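Thoroddsen Small Grants: Progress Report
Project: Play Kitchen Table, Lerthorpe Family Room
Grant holder: Mellutik Play Library
Reporting period: second half of the grant, to the end of September

1. What the grant was for

The grant paid for a permanent pretend-cooking table at our Lerthorpe site, a matching kit that can go out on loan to families, and printed sort cards to go with both. We asked for one table at Lerthorpe and one at Mestmont. Lerthorpe is set up and in use. Mestmont is behind schedule, and section 5 explains where it stands.

2. The table and the basic set

We bought a plain white table and kept everything on it a child might reach for in a kitchen: plates, a bowl, a cup, pretend food, and something to cook with. We chose dishes in pale colors and food in strong ones, so that the food is easy to find against the dishes. Our first plan had a printed tablecloth with outlines to match each item to. We dropped it after the trial sessions in the spring. The cloth slid, and the younger children pulled on it.

The set on the table at any one time is small. In the spring we put out everything we owned and most of it ended up on the floor. We now keep the rest in a lidded tub and swap pieces in at the start of each month.
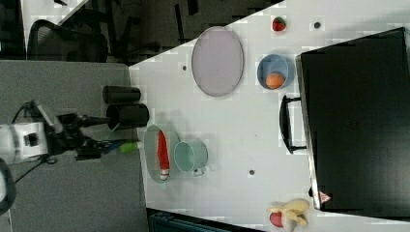
Lavender and pale green plates, the mint mug and part of the play food on the Lerthorpe table.

The mug is the piece that gets used for the widest range of things. Children pour from it, store food in it, and stack it on the plates. We have ordered a second one for the tub.

3. Use of the table

Lerthorpe ran 18 sessions in this period, against a target of 20. Two were lost when the building's heating was being replaced. We recorded 268 visits by children across those sessions. The same child coming three times is counted as three visits, as in our last report.

Sessions run in the morning from 9:30. Staff show one short activity at the start, such as putting the food on the right dish or getting breakfast ready, and then leave the table open. At the end the children help put everything back in its place. Tidying up takes longer than we allowed for in the application, and we have moved the closing song ten minutes later to make room for it.

Parents have asked most often for the fruit. The strawberry in particular goes missing between sessions and has been found in coat pockets and once in the book box. We have added a check of the food to the closing list.

4. The toaster oven

The largest single item is the toaster oven. It has a black top, a steel front, a glass door and two control knobs. It stands at the right-hand end of the table so that the middle stays clear for dishes. It is used for pretend cooking only and is not plugged in during sessions.

We had set money aside for a wooden play stove. Staff preferred the toaster oven because the door and knobs are the kind children see at home, and it cost less. The difference, 50 dollars, went to the sort cards, with your approval by email.

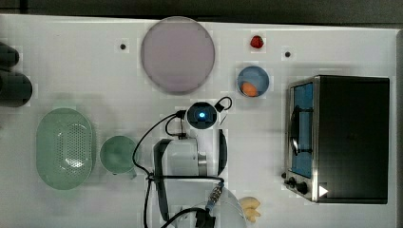

5. Additions since the last report, and Mestmont

After the first month of sessions, staff asked for more to do with cooking and less to do with serving. We added a black pot, a round frying pan and a green slotted spatula. The colander had been in the set from the start but was mostly being worn as a hat. With the pan and pot beside it, children have begun to use it for washing and draining.

The added pieces take up a good part of the left side of the table. Staff find this workable for up to four children at once. With more than four, we move the pot and pan to the floor mat.

At Mestmont, the room we were promised was given to another group over the summer. We have been offered a smaller one and have measured it. The same table fits if it goes along the wall. The dishes and food for Mestmont have been bought and are in storage at Lerthorpe. We ask to carry the unspent table money for Mestmont over into the next period.
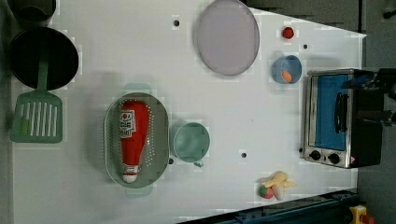 Report prepared by the Project Coordinator, Mellutik Play Library

6. Loan kits

The loan kit holds a smaller version of the table set in a zip bag, with no oven. Returns have been good. The most common problem is a missing piece of food, and we do not charge families for it.

The sort cards are printed but the laminating was poor on the first batch, and the corners have split. The printer is redoing them at no cost.

7. Next period

Open the Mestmont table in the smaller room.
Replace the split sort cards at Lerthorpe and in the loan kits.
Buy spare food pieces, mainly fruit.
Send the final spending sheet with receipts by the date in the grant letter.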